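Community Help > Home & Repair > Windows & Walls

Painting one wall dark blue in a narrow room with a window?

Posted by Fionnuala Keogh

We have a narrow spare room with one window at the end. Three walls are a tired cream. I want to paint one long wall dark blue and leave the rest light, but my sister says it will make the room feel like a corridor. The wall is 178 square feet. How much paint do I need, and do I have to prime first? The old paint is satin and in decent shape apart from a few nail holes.

Tagged: interior paint, small rooms, accent walls

Obinna Osagie
Don't do it. Dark colors shrink a room. Go with white.

Muireann Madigan
I did this in March and I'm happy with it. Fill the holes, sand the satin with 120 grit so the new paint has something to grip, and wipe off the dust. Then use a gray-tinted primer. Deep blues cover badly over cream – I skipped the primer on a closet once and needed four coats. With primer you should get by with 2. A gallon covers up to 400 square feet on a smooth wall, so one gallon will do both coats, but only just. Buy a quart extra for touch-ups, from the same batch if you can.
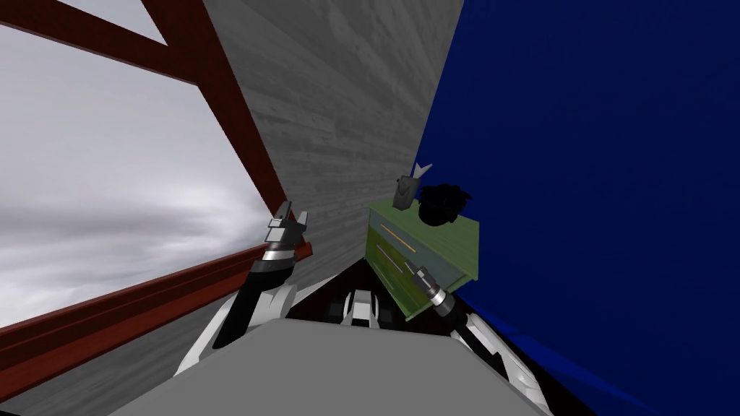 Color choice matters more than people expect, and I would settle what goes next to the blue before you open the can. Deep blue sits well beside a gray wood-textured wall, as it does here, and the gray keeps a narrow space from feeling too heavy. If yours has to stay cream, try a sample board first and look at it at 4 p.m. and again with the lamp on.

Pádraig Tierney
Agree on the primer. Pull the tape while the last coat is still a bit wet.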